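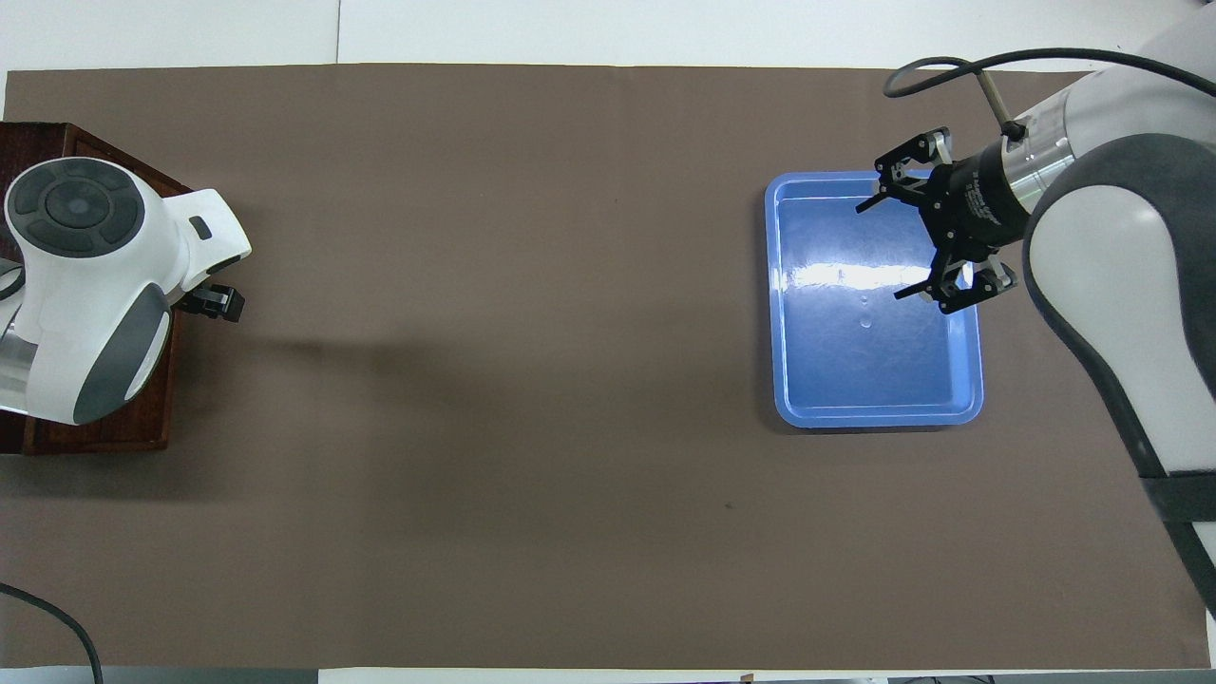 Chapter 4
Setting a Place: How We Came to Eat at Tables

Think back to the last meal you ate sitting down. Chances are you gave very little thought to the surface under your plate, and there is no shame in that, for most of us learned to eat at a table before we learned to tie our shoes! Yet the table meal has a long and wandering history, and in this chapter we are going to follow it from the great halls to the school lunchroom, with a few stops at the kitchen sink along the way.

For a good part of the Middle Ages, a dining table in much of Europe was simply boards laid across trestles. It went up before the meal and came down after it, and the hall was then free for work, talk, or sleep. (We still speak of "room and board," and the board in that phrase is the very one people ate from.) Cloth came to matter a great deal in wealthy houses. A clean cloth told guests that they were welcome and that somebody in the house had time, water, and soap to spare.

The place mat and the tray are humbler relations of the tablecloth, and you will meet both of them again in Section 2. A mat protects one person's patch of table and can be wiped or shaken out by itself. A tray goes a step further and lets the whole meal travel, to a sickbed, a porch, or a long row of hungry fifth graders.

Our main case study comes from the mill town of Skirkham, where a household account book lists 591 separate suppers along with what was served and who sat down to it. Read it slowly when you get there. The entries are short, and the spelling is all over the place, but you will soon begin to hear the family behind them.

Before you go on, spend a few minutes with your notebook. Write down where each person in your home usually sits, and whether anyone ever decided it. Keep the page handy, as we will come back to it in Chapter 5.

Words to watch for: trestle, board, linen, sideboard, place setting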